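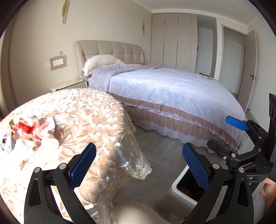 Every February somebody in Helluvthorpe decides that a bedroom has to be "finished," and that finished means ruffles. I've grown suspicious of ruffles. A skirt around a bed hides the gap underneath, fine, but it also collects lint, and two tiers collect it twice. 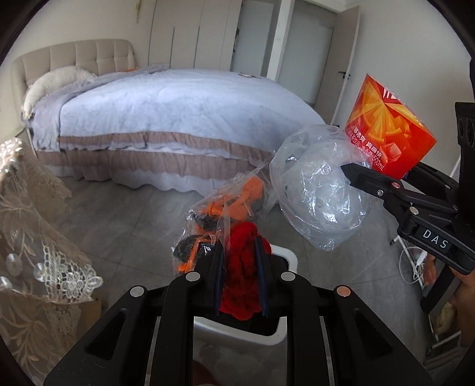
Bed skirt with a scalloped hem, over gray tile.

A long bolster is worse. Who sleeps on it? It goes on a chair at night and back on the bed in the morning, seven days a week. I'd give up the lot for a plain quilt and a clear table. The people selling trim will tell you otherwise.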